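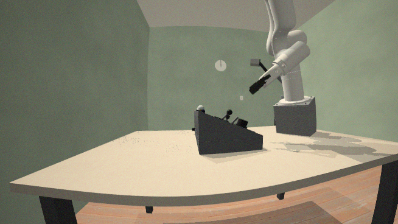 Products > Teleoperation > Simulation Scenes > Console Bench

Drimico Console Bench

Console Bench is a simulated workcell for recording demonstrations by remote control. The operator drives a single table-mounted arm with a Nura hand controller, or with the keyboard if no controller is attached. Each demonstration is saved as joint positions, gripper state and rendered views, and can be replayed in the same scene.

The task object is a sloped desk console with a dome button and a ball-knob lever. Both are within reach of the arm from its pedestal. The standard tasks are pressing the button with the fingers closed and moving the lever to a commanded side. New tasks are defined in a text file that names the part, the start pose and the success condition.

Control modes

Direct: the gripper follows the hand controller one to one. Use this for the lever.
Scaled: hand motion is reduced by a factor of 4 – better for the button, where small overshoots spoil the contact record.
Guided: the operator drags the arm by its wrist on screen and the solver fills in the joints. Elbow position can be locked.

Recording

Start and stop are on the controller trigger. A take that ends without meeting the success condition is kept and flagged, and can be excluded at export. The Plinis exporter writes one file per take. Room surfaces, lighting and console position can be varied on replay without a new demonstration. Lever travel and button stiffness cannot – changing either makes existing takes invalid.

Included

Scene files and arm model
31 reference takes recorded by Yu-na Nam and Peadar Gallagher
Task templates, 5 in total
Operator guide (PDF)

The hand controller is sold separately. The Solís force-feedback grip works in Direct mode only.

Price: $1,770 per seat, perpetual, with one year of updates. Seats bought before the February release need a new license key. For classroom terms, write to Consuelo Meléndez in sales.

Page revised July 3, 2025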